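Budgeting a second two-arm cell - where would you put the money?

Forum: Small Automation > Planning and Purchasing

bracket_hound
Posted September 17, 2026

Hi all! We've got the go-ahead for a second bottle pickup cell at our shop in Ulavthorpe and I am way too excited about it. Same idea as the first one: two arms on a front rail, mixed drink bottles on the floor of the cell, bucket to put them in. The arms and their controllers come out of a separate pot. What I have to plan is everything else, and the number I've been given for that is $3,930. Frame, floor, walls, cameras, grippers, cabling, spares, shipping.

My rough order so far:

Frame and rails from Flirberg (we already have their corner posts and they go together nicely)
Wrist cameras, Tierney, $292 each, 2 of them
Overhead camera, undecided
Gripper fingers, Clekar, however many sets I can get away with
Floor and wall panels, local

The thing I keep going back and forth on is the wrist cameras. I love them. The view you get down between the fingers is so useful for working out why a grasp on a cap or a neck is going badly, and I could stare at it all afternoon. From the first cell:

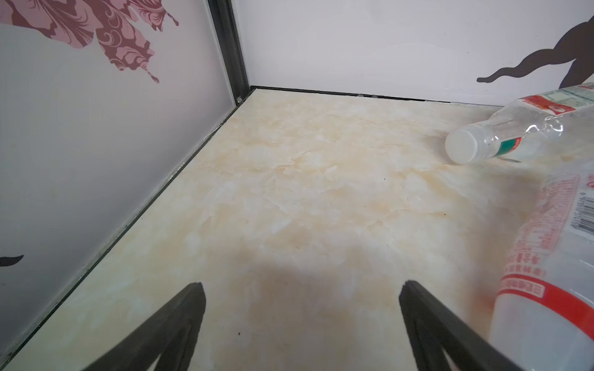 Wrist view, fingers at the bottom, bottles over on the right

But a pair of them takes a big bite out of the total and my coworker thinks one is plenty. What would you do?

palletjack77

Nice project! Get both wrist cameras. If the two arms are reaching into the same pile you'll want to know what each one is looking at. I tried to save money with one and ended up buying the other at the end of the same quarter, and paid shipping twice.

I'd drop a size on the frame instead. Do you need posts that tall?

odd_torque

Going to disagree with palletjack. One good fixed camera beats two wrist cameras for this sort of job, and I'd put the difference into fingers. Fingers wear, fingers get bent, fingers get dropped behind the bench. In the wrist view above, one bottle is so close that it's partly blurred. Pretty, but how much are you going to plan a pick from that?

Also what's your lighting? I don't see a line for it.

bracket_hound

Lighting! I knew I'd forget something. The first cell gets by on what's in the room but I'd like a proper strip along the top this time, so that's going on the list.

On the fixed camera, fair. Same cell from the outside, for anybody pricing up the frame with me:
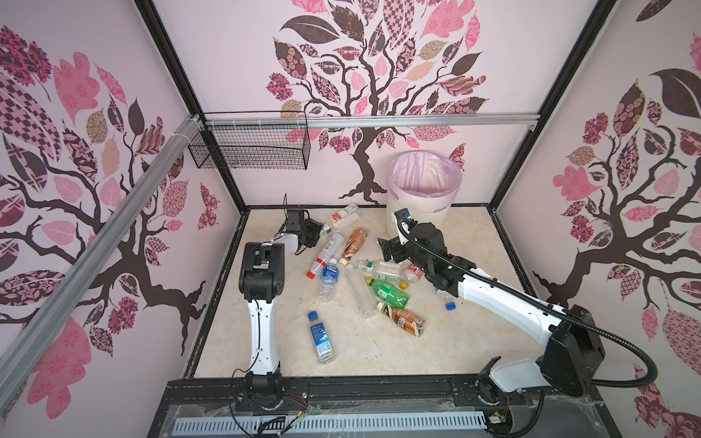

Both arms down at the bottles, bucket at the back right

The wallpaper is staying on the next one, I've already been asked. Wall panels are cheap and the paper costs next to nothing, so please don't come for my trees.

palletjack77

The trees are great. Keep the trees.

OK, seeing the whole thing I take back what I said about the posts. You've got a rail across the back wall and a basket hanging off it, so the height is earning its keep. If you shorten the posts you lose that.

What I would add is cable management. The right arm has conduit looping all along it and there are wires dangling by the base of the left one. Buy clips, sleeves and strain relief with the first order. It's such a small line on the sheet and it always gets left until the money has gone.

odd_torque

Agree on cables, so we can be friends again.

Still not sold on two wrist cameras. Look at how the bottles lie over each other in the middle. Clear plastic, green plastic, one crossing under another. I'd want the best overhead view I could afford on that before anything else.

Aníbal Villanueva

Hello, I look after a cell much like this one and I've done the budget for three of them, so a few thoughts.

You're both arguing about cameras, but the floor is where I would look first. Bottles leave grit, and some of them leave sticky stuff as well. In the wrist picture there are specks on the floor and grime along the seam where the panel meets it. Spend a bit more on a floor you can lift out in one piece and wipe down, and ask Flirberg if they do an edge strip that comes off without tools. We changed to that and cleaning is so much quicker!

For cameras, I'd buy both wrist units now and a modest overhead one. You can swap a fixed camera in an afternoon. Adding one at the wrist later means rerouting the cable down the whole arm, and then you're checking every reach again.

Clekar fingers: ask for the price on a bulk bag. We found it worth having, but get one set first and make sure they hold a small water bottle as well as a big one.

odd_torque

The rerouting point is a good one, I hadn't priced my own time in. I'd still go better than "modest" on the overhead.

bracket_hound

This is brilliant, thank you. A lift-out floor had never crossed my mind and now I want one for the old cell too.

New plan: both wrist cameras, $584 for the pair, leaving $3,346 for the rest. Frame stays full height. Lift-out floor, light strip, a real cable line on the sheet, one set of Clekar fingers to try before I order the bag. Overhead camera gets whatever is left, so odd_torque, I'll be haggling hard with Flirberg on your behalf.

Does anyone know if their back rail comes in custom lengths, or do I have to cut it myself?

palletjack77

They cut to length, there's a box for it on the order form. Measure from the inside of the posts. Ask me how I know.

bracket_hound

Ha! Inside of the posts, got it. Measuring tonight.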